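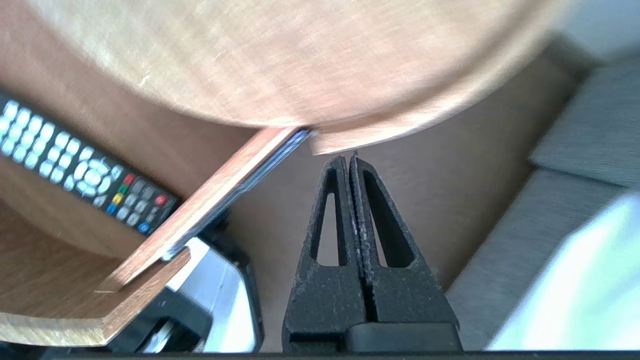 Curved edge of the pale board, with the thin reddish plank meeting it from below.

On April 9, 2020 a list member wrote:

> I have the old corner shelves from the Drangate reading room and want to put
> them up at home. The top board is sound but the thin upright under it leans.
> Should I cut a new one at 600 mm or try to save the old one? And would you
> stain it to match?

I would save it. We had a set of much the same pattern at Skemudholm, with curved shelves and a thin plank between them, and I redid all of it last August. Ours leaned as well. The fault was in the fixing at the bottom, and the plank itself was straight once I had it out.

Take the weight off the top board first. Then measure the gap at both ends before you cut anything. Mine was 312 mm at the wall and 3 mm less at the front, so a new piece cut square would never have fitted.

I would leave the colour alone. In the picture the plank is a good deal redder than the boards, and I don't mind that. If you do want them closer, the Henare light oil darkened my test piece a little after 2 coats. Kinine wax did nothing to the colour.

Don't sand the rounded edge by machine. Use a block and fine paper, and go along the curve.

What are your walls made of? That decides the screws.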